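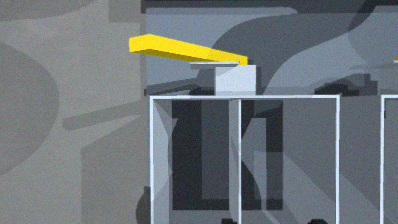
Yellow bar on its block, one of the simulation views from our fault work.

About Cetance

Cetance is a small company in Pruvville. We check robot arm programs before they go to the customer's floor, and our special subject is what happens when they go wrong. The company was started by Arif Bhattacharjee and Tahsin Saha, who had both repaired sorting machines for many years and were tired of arriving after the damage.

How we came to this work

In February our own sorting program, Stundar, had a fault which we did not find in time. In a test of 242 runs, the arm opened its gripper too early in 66 of them. The program still wrote "placed" in the record, so the report looked very good. Mohit Bhardwaj saw the mistake only when he compared the record with the bin contents. The reason was a simple one: the program trusted the command to the gripper and did not ask for its position.

We had already sent this report to a customer. We called them the same afternoon and asked them to stop using it. It was not a pleasant call, but they are still our customer.
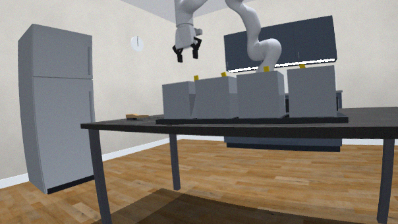
What does Cetance do when a fault is found?
We stop the test series, keep all records without changes, and inform the customer in writing before we begin any repair.

Our rules today

Every release must now be confirmed by two signals which do not depend on each other. Habibur Weerakoon reads the failed runs one by one, also when they are many. The repaired Stundar was tested again in 173 runs, and the full list of results is given to any customer who asks for it.

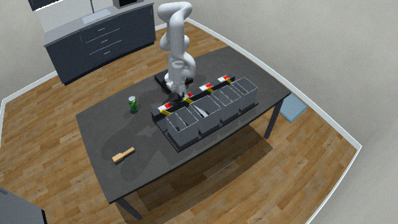 Arm over the row of four bins, with striped markers along the rear rim of the tray.

Who to contact

For questions about a fault or a safety matter, please write to Mizanur Bhattacharjee at our Pruvville office. For all other questions Tahsin Saha will answer you.

Page last changed: 26/03/2025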